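Speaker notes: Two towns and a river
Evening talk, library meeting room, 24 March 2026

Welcome, and wait for people to settle. Mention the coats can go on the rail by the door. Say thank you to everyone who came last time for the talk on lighthouses and who has been kind enough to risk another evening with me.

SLIDE 1 (title)

Start with the confusion, as it's the thing everybody asks me about. If you buy a train ticket to Barnen, the ticket says Barnen. You get on, you eat your sandwich, you look out of the window, and then you get off at a station where the sign says Huston. You have not missed your stop! The station was named for the old town across the water, and when the two places were joined under one council the ticket office took one name and the signwriters kept the other. I stood on that platform for a good while on my first visit, with my case at my feet, wondering which of us had made the mistake.

Pause here. People usually have a story of their own about a wrong station, and it's nice to let one or two of them tell it.

SLIDE 2 (map)

Explain the lie of the land slowly, more slowly than feels natural. The river Gál comes down from the hills in the north and runs into the bay. Huston is on the east bank, and is the older by a long way. It was a merchants' town, with warehouses, a customs house and a great many temples to a great many saints of safe travel. Barnen is on the west bank and grew up around the castle, so it had soldiers, clerks, and the people who made things for soldiers and clerks. Point out the bend in the river, because the bend matters later on when we come to the floods.

The walk from the castle gate to the customs house takes ten minutes if you don't stop, and I have never once managed not to stop.

SLIDE 3 (the bridges)

There are 4 bridges marked on the handout. Go through them in order from the sea upwards, and don't get drawn into the railway bridge, which isn't on the handout and which I can talk about afterwards if anyone wants to. The Fish Bridge is the one to linger on. For a long time it was the only crossing, and it had a gate in the middle, shut at dusk. Anyone caught on the wrong side had to find a bed there. There are families in Huston to this day who will tell you, with great cheerfulness, that they descend from a Barnen man who was too slow getting home.

Read the bit from the old toll list if there's time: eels by the basket, umbrellas in bundles, one goat free if carried.

SLIDE 4 (the joining of the towns)

This is the serious part, so try not to rush it. The merchants had the money and the castle side had the offices. When the order came down that there should be one town with one name, both sides behaved exactly as you would expect. Petitions went up from every street in Huston. The shopkeepers closed for an afternoon, and then opened again because it was a market day. In the end the town took the name Barnen, and Huston was offered the station, the harbour and the big September festival, all of which kept the older name and still have it.

I used to tell this as a story about who won. I've softened on that. If you ask in the shops along the east bank where you are, they say Huston, and if you ask for the postal address they say Barnen in the same breath, and I don't think it troubles them much.

SLIDE 5 (the festival)

Cheer up here. The floats are carried, not wheeled, by teams from each of the old quarters, and the course goes through streets that were plainly never meant for them. You need to be in place before it gets light. I was given a folding stool and a hot flask by a lady I'd never met, and when I tried to return the flask she told me to bring it back next year. (I did. Say so, because somebody always asks.)

Water is thrown over the carriers the whole way along. Stand behind the bakery if you want to stay dry, or in front of it if you don't.

SLIDE 6 (Pemov)

Now the big building. Pemov is the shopping and office complex next to the station, and I know from the letters that feelings about it run high. It has ten storeys, with a food hall at the bottom and a roof garden at the top, and a small shrine in the roof garden that was moved up there from the old goods yard. I was quite ready to dislike it. Then I had a bowl of noodles in the basement for very little money, took the lift up, and saw the whole of both towns laid out with the river down the middle, and after that I'm afraid I was lost.

Be fair about what was there before, though. The goods yard had a row of workshops along its wall, and a bath house, and those have gone. There's a good set of a hundred postcards of the station quarter in the town museum on the castle side, and if you only have one wet morning to fill, that's where I'd spend it. 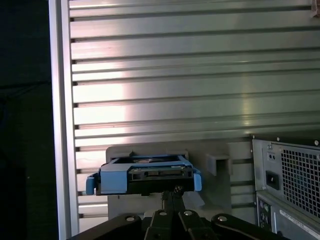
Yaqin Li wrote to me after the first version of this talk to say that I had been unfair to the west bank. The castle quarter had its own markets, she said, and its own boats, and her grandmother would have been astonished to hear it described as all clerks and soldiers. She also felt I ought to say that people crossed the river to buy their tofu on the Barnen side, never the other way about. I've taken the first point to heart and put the market into slide 2. The tofu I shall leave for the two sides to settle between themselves.

SLIDE 7 (getting there and getting about)

Practical things, and keep it light. The airport is close in, and the underground gets you to the station before you've properly found your gloves. Buy the day ticket, which covers both banks and the little ferry. The ferry doesn't run in high wind. Shoes that slip off easily are a blessing, as you'll be taking them off at temples, at the museum and very likely at your supper.

If someone asks where to stay, say the east bank for the food and the west bank for the quiet. If someone asks about the food stalls along the Gál, allow five minutes, because I can't do it in less. The stalls put their lamps out at dusk, there's room for a handful of people on the bench, and you'll be expected to shuffle along when newcomers arrive.

QUESTIONS

Repeat each question aloud for the back row. The railway bridge can come in here. Handouts are on the table by the door, and the cups need to go back to the kitchen before we lock up.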